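3. Small things in loud rooms

3.1 Where the trouble starts

The literature on household clutter is generous towards large objects. There are sound accounts of the unused exercise bicycle and the second sofa, and the spare mattress has been treated with a seriousness that borders on affection. Small objects fare worse. A pen cap or a loose counter from a board game takes up no room worth measuring, and so drops out of most inventories at the first pass, usually under the heading "sundries".

We take the opposite view, partly from conviction and partly from having gone through the sundries. The Olura survey, carried out by post in Prukport one January, asked 600 households to write down the small items they had hunted for in the past month and the place where each one was found. It produced 1,143 entries. Many respondents used the margins to blame a relative, and these remarks were set aside with some regret.

What interested us was the wording. People who had found a thing behind or under another thing said so plainly: it was under the post, it was behind the bread bin. A second group of answers was more sheepish. The item was "on the table", "just there", "on the side, in front of the wall", or, in one case, "where I had been looking". These objects had been in full view. We call them plain-sight losses, and the rest of this section is concerned with them and with the surfaces that help them along.

3.2 Pattern as an accomplice

A surface can swallow a small object in two ways. The first is by colour, and needs little comment: a cream button on a cream cloth is nearly gone already. The second is by shape. A repeating pattern teaches the eye that there will be a small bright form here, another one there, and a great many more after that. The eye, sensibly enough, stops checking. A real object that happens to match the size and spacing of the forms is then counted in with the pattern and passed over.

The two effects add up, and home furnishing has a gift for supplying both at once. The Skomiden wallpapers, which several of our respondents named without being asked, come in colours the maker calls warm and our respondents called other things. Their repeats are close to the size of a coin or a bottle top. We do not suggest that anybody set out to design a hiding place for bottle tops. We note only that it would be hard to improve on the result.

Tables behave rather differently. A marble pattern has no repeat that most people can follow, and its veins are thin and faint where a lost object tends to be stubby and solid. On grey marble-patterned tops our respondents reported few plain-sight losses of coloured items, though white thread and fish bones were another matter. A grey top is dull, and dullness is a great help when looking for a yellow peg.

3.3 The same object, two backgrounds

It follows that whether a small thing is easy to see may depend on how far one bends down. Looked at from above, it has the tabletop behind it. Looked at from table height, it has the wall. A person who hunts standing up and a person who hunts with their chin on the table are, in effect, searching two different rooms, and may fall out over it.

Figure 1 gives a case in point. The walls on three sides carry four-pointed stars and rounded diamonds in orange and yellow, lighter near the upper centre of the back wall and deeper towards the corners. The tabletop is grey with faint white veins. The small yellow object, held at the fingertips of the left gripper, shares a colour with the walls and none with the table.

Figure 1. Small yellow object with patterned walls and a grey marble-patterned tabletop.

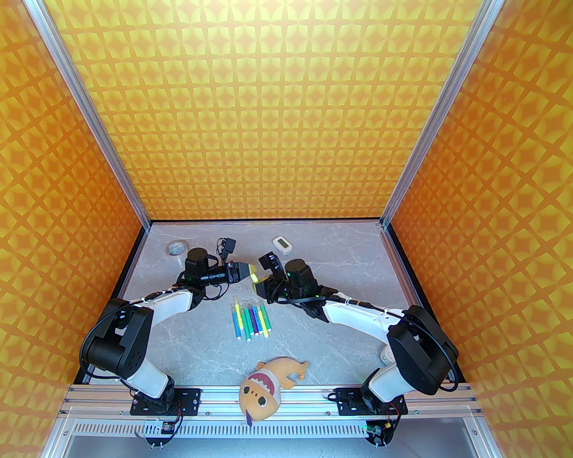 3.4 Scoring the surfaces

For the remainder of the paper each surface is given two marks, one for colour and one for shape, each out of 100, and the pair is summed to a total out of 200. A high total means a surface in which small things are readily lost. The marks depend on the object as well as the surface, so a wall that does badly by a yellow counter may do very well by a black one.

Lighting is left out. So is the Jemal tablecloth, which three of us scored separately and on which no two of us could agree, one author having lost the pencil. Its marks are held over to Section 5, where plain and patterned cloths are taken together.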